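Slide 4 – house rules for shelf work

OK, so this is the part I really wanted to get to, and I'll try not to ramble (no promises). When we started the Katberg trials we had no written rules at all, just a lot of good habits in a lot of different heads, and good habits don't travel very well between shifts.

Pause. Ask who has a written stop rule at their own site. Wait for hands.

Our rules fit on one page now. Label every shelf, and use the same name on the label, in the log and out loud. Agree on who may call a stop – with us it's everyone, visitors included. Keep the gripper at slow speed whenever a person is within reach of the rack. Check the fasteners before the first pick of the day, and write it down, even when you're dying for a coffee.

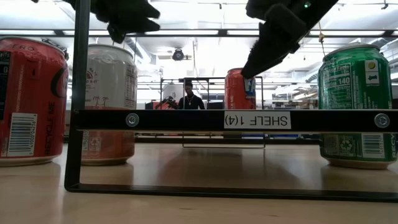

The labelling rule got the most grumbling, I'll admit, and it's the one I'd fight hardest to keep. Over 742 logged picks at Irel we had 18 stops, and five of those were simply two people meaning different shelves. Lovely people, too!

Next slide, the Korletey checklist. Mention the handout by the door.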